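Esther Mohamedi keeps a dead smoke alarm on her desk as a paperweight. It came out of a kitchen on Clilov Street, where it had spent several years on the ceiling with a shower cap over it.

"The shower cap was in good condition," she says. "I'll give them that."

Mohamedi is the fire marshal for Viletier, a job she has held for nine years and describes as "going into people's basements and being disappointed." Before that she rode an engine out of the Plerkholm station. She misses the engine. She does not miss the bell, or the chili.

We met at her office, a narrow room behind the permit counter, to talk about the door-to-door alarm checks the department plans to begin in June. The idea is simple enough. Two people from the fire department knock, ask to come in, press the button on each alarm and replace whatever doesn't make a noise. There's no charge and no ticket, which she would like printed in large letters.

"People think we're going to write them up for the extension cords," she says. "I'm going to look at the extension cords. I'm going to make a face. But I'm not writing anybody up."

The department tried it on a smaller scale last fall, in the blocks between the rail line and the old Tóth furniture warehouse. Crews got into 406 homes. In roughly 100 of them, there was no working alarm on any floor. Mohamedi had expected a bad number and says she still went and sat in the car for a while after she added it up.

The reasons varied. Some alarms had no batteries, the batteries having moved on to a remote control or a toy. Some were older than the children sleeping under them. One had been painted so many times that the crew took it for part of the molding. A man on the third floor of a walk-up explained that his worked perfectly, and he knew this because it went off every time he made eggs, so he'd put it in a drawer.

"I asked him what he thought it was going to do in the drawer," she says. "He said it was quieter."

She has some sympathy for him. Alarms get hung too close to stoves, often by landlords who want the job done before lunch, and a thing that screams at breakfast every day will end up in a drawer in most households. Her crews now move as many alarms as they replace. Ten feet from the stove is what she asks for, and in the smaller apartments she'll take what she can get.

What bothers her more is bedroom doors. She brings them up three times in an hour, the last time while walking me to the elevator. Sleep with it closed, she says. A plain closed door can hold back heat and smoke long enough for a crew to get up the stairs. She has stood in hallways burned down to the studs and opened a door onto a room with the bed still made.

"You show people that picture and they go quiet," she says. "Then they tell you the cat doesn't like it."

And the cat?

"The cat can sleep in the room. Pick a side of the door. That's all I'm asking of the cat."

Getting through the front door is the other problem. Last fall, on the first Saturday, crews knocked for two hours and were let into four homes. People saw dark jackets and clipboards and assumed somebody was selling windows. The next weekend they parked an engine at the corner with the lights going, and children came out to look at it, and parents came out to get the children. The engine will be back in June.

The budget for the full program covers alarms and mounting hardware, plus overtime for two crews. It does not cover ladders. Mohamedi applied for new ones and was told the existing ladders would be "reassessed," a word she repeats slowly. She has 50 bed shakers for residents who are deaf or hard of hearing, and she expects to run out of those first. Anyone who needs one should call the permit counter and ask for her by name, she says, and keep asking if they get transferred to parking.

I wondered what her own house was like. She has alarms on every level, an extinguisher by the back door and a meeting spot at the neighbor's mailbox, all tested twice a year over loud family objection. Her teenage son once slept through a drill completely.

"Door was closed, though," she says.

She pressed the button on the Clilov Street alarm before I left, to show me. It made no sound at all. She put it back on top of the permits.
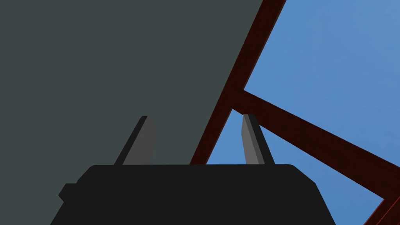
Computer rendering of a robot gripper with two fingers.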